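Capítulo 7
A absorção sonora e o mobiliário interior

Objetivos do capítulo

No final deste capítulo, o leitor deverá ser capaz de:
distinguir absorção, reflexão e difusão do som num espaço fechado;
calcular o tempo de reverberação de uma sala pela fórmula de Sabine;
estimar o efeito de mobiliário, cortinas e divisórias na área de absorção equivalente;
reconhecer as situações em que a fórmula de Sabine deixa de ser adequada.

7.1 Introdução

No capítulo anterior tratámos a sala como uma caixa vazia, com seis superfícies e um coeficiente de absorção para cada uma. O modelo serve para introduzir os conceitos, mas poucas salas são usadas dessa forma. Uma sala de reuniões tem mesas, cadeiras e pessoas. Uma biblioteca tem estantes cheias de livros. Um apartamento tem tapetes, sofás e roupa pendurada. Todos estes elementos retiram energia ao campo sonoro, e alguns alteram também o caminho que o som percorre.

Quem já mudou de casa conhece o efeito. Depois de retirados os móveis, a mesma sala onde se conversava sem esforço passa a soar áspera, e uma palma produz um rasto audível. As paredes são as mesmas e o volume quase não se alterou. Mudou a área de absorção equivalente, a grandeza central deste capítulo.

Recordemos a definição. A área de absorção equivalente, A, expressa-se em metros quadrados e corresponde à área de uma superfície totalmente absorvente que retiraria ao campo a mesma energia que o conjunto das superfícies e objetos presentes. Para superfícies, multiplica-se a área pelo coeficiente de absorção. Para objetos isolados, como uma cadeira ou uma pessoa, é mais prático indicar diretamente o valor de A por unidade, já que a noção de área exposta se torna ambígua.

7.2 Mesas, painéis e divisórias

As superfícies duras e lisas absorvem pouco. Um tampo de mesa em madeira maciça reflete a maior parte da energia que recebe, e a sua contribuição para A é em geral desprezável. Tem, contudo, um papel na inteligibilidade: numa mesa de reuniões, a reflexão no tampo chega ao ouvinte poucos milissegundos depois do som direto e reforça-o. 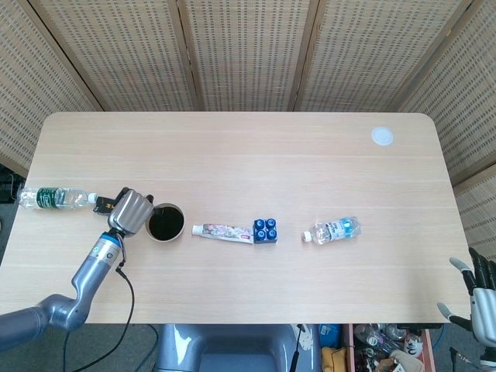
As divisórias leves levantam uma questão diferente. O leitor tende a pensar nelas como barreiras, mas uma divisória que não chega ao teto deixa passar o som por cima e pelos lados, por difração, sobretudo nas baixas frequências. Se o material for poroso ou aberto, uma parte atravessa-o diretamente. O ganho de isolamento entre os dois lados é, por isso, modesto. Quando a divisória tem enchimento absorvente, as duas faces ficam expostas ao campo e ambas devem entrar no cálculo de A.

Convém não confundir as duas funções. Isolar é impedir que o som passe de um espaço para outro e depende, em primeira aproximação, da massa e da estanquidade do elemento. Absorver é retirar energia ao som dentro do próprio espaço e depende da porosidade, da espessura e da posição do material. Uma cortina pesada absorve razoavelmente nas médias e altas frequências e quase não isola.

7.3 Um caso de partida

Ao longo do capítulo usaremos como exemplo a sala de leitura do edifício Wallin, estudada por Njål Berge e Ragnvald Öberg. A sala tem um volume de 134 metros cúbicos. No ensaio de 13/06/2022, feito antes da entrada do mobiliário, a área de absorção equivalente na banda de 500 Hz era de 8 metros quadrados.

Aplicando a fórmula de Sabine, T = 0,16 V / A, obtém-se um tempo de reverberação de 2,7 segundos, excessivo para uma sala onde se pretende ler e conversar em voz baixa. Em dezembro, já com estantes, cadeiras estofadas e cortinas, o ensaio foi repetido e a área de absorção tinha subido para 24 metros quadrados. O tempo de reverberação desceu para 0,9 segundos.

Note-se que o cálculo supõe um campo difuso, isto é, energia distribuída de modo uniforme e a chegar de todas as direções com igual probabilidade. Numa sala com as estantes concentradas numa só parede, a hipótese é discutível. Voltaremos a este ponto na secção 7.6, onde se compara a fórmula de Sabine com a de Eyring.

Antes de avançar para a secção 7.4, o leitor deve rever a tabela de coeficientes do capítulo 6 e resolver o exercício seguinte.

Exercício 7.1. Calcule a área de absorção que seria necessário acrescentar à sala mobilada do edifício Wallin para obter um tempo de reverberação de 0,6 segundos na banda de 500 Hz. Despreze a variação de volume causada pelos móveis.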